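Last revised 2025-08-31

## Session 4: Lost tracking in hand-held gripper work

Read this before the practical. It covers the Gidano mopping task and the fault we met in October, when 28 recordings had to be thrown away.

**What went wrong**

The position of each gripper is worked out from its camera and the markers on its body. On the long-handled mop, the estimate for one gripper jumped sideways in mid-stroke. The operator noticed nothing. The software gave no warning either - the files saved normally, and the fault only came up when the paths were replayed on the arm at low speed.

In the worst recording, 624 of 1,337 camera frames had no usable position.

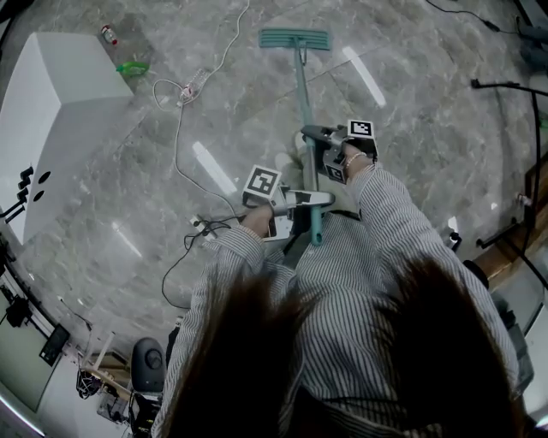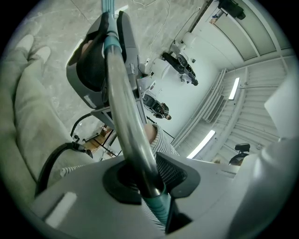

**Causes found**

- Glossy floor. Reflections of the ceiling lights move as the operator moves, and the tracker took them for fixed points.
- Handle close to the lens. A long tube fills much of the view and travels with the gripper.
- Loose cables. One snagged underfoot and the operator pulled up short. This is a trip hazard first and a data problem second.

**Before each run**

1. Move cables and bottles out of the mopping area.
2. Check that the markers are clean and firmly fixed.
3. Record a short still section at the start and the end.
4. Stop if a cable catches. Do not try to finish the stroke.

Replay goes at low speed with one person at the stop button - no exceptions, even for a path that looks clean on screen.

Bring your replay plots to the next session.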